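Open afternoon at Prindel: teaching a robot arm by hand

I signed up for the September open afternoon at Prindel mostly for the demo hall, and I ended up spending nearly all of it in the teleoperation room. No regrets!

Nanami Miyazaki runs the teaching sessions there, and she started us on the real arm in the corner bay. You grab it near the wrist, squeeze a button and just walk it through the motion, and it feels so light (I was expecting a wrestling match). Every move gets saved as a demonstration. Then she sent us over to the remote station, where you hold a small controller and drive a simulated arm on a monitor. Same idea, only now your hand is nowhere near the robot, and wow, do you notice. My first attempts at picking anything up were all over the place. Depth is the hard part. You think you're right over the thing and you're a good inch behind it.

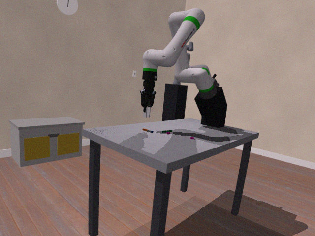

The simulated arm at the remote station, with a small white cylinder held up over the table.

Othmane Ramadan, who looks after the recordings, showed us how the sessions get sorted. The set they call Plusum had 1232 demonstrations in it when we visited, and 86 of those came from visitors like us. He keeps some of the clumsy ones too, as long as the person recovers, so the robot gets to see a bad approach being fixed. I liked that a lot, having contributed a few.

We each got 40 minutes at the controls, and by the end I was lowering the gripper slowly, stopping, nudging sideways, then closing. Nanami's tip was to line up the fingers while you're still high and only then come down. It helped right away.

Wear comfortable shoes, as the hands-on bay is all standing. And if you get the choice, ask for the remote station second, after you've moved the real arm yourself.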